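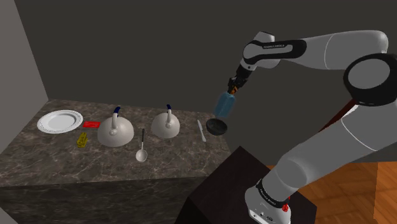 第2章 台所の作業をシミュレーションで練習する

この章では、学生クラブ「クンドゥク」ではなく、授業班Khúcが使った台所の課題を順に学びます。課題を作ったのは、Pirkcombe校のロボット部で指導をしているHiếu Sầmです。部員は4月に、Clondetanoという練習環境の上で最初のプログラムを書きました。

2.1 この章で学ぶこと

読者は、アームの動作を「近づく」「つかむ」「運ぶ」「置く」の単位に分けて書けるようになります。また、手先の目標位置と、指を閉じる時機を別々に決める方法も学びます。準備として、第1章の座標の説明をもう一度読んでください。

手先に近い視点では、グリッパーの黒い指が大きく見えて、その下の白い丸い食器は一部しか見えません。横に倒れた水色のカップと、それに重なるハート形の物のような場合は、どちらを先に動かすかも考える必要があります。班で相談して、順番をノートに書いてください。
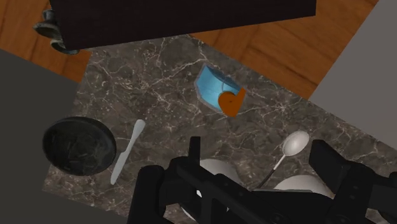
2.2 最初の課題

部内大会Vustutaの規則では、1回の試行は400秒までです。まず物を一つだけ選び、持ち上げてから元の場所に戻すプログラムを作ります。速さはまだ採点に入りません。失敗した試行の記録も消さないで、2.3節の練習で使います。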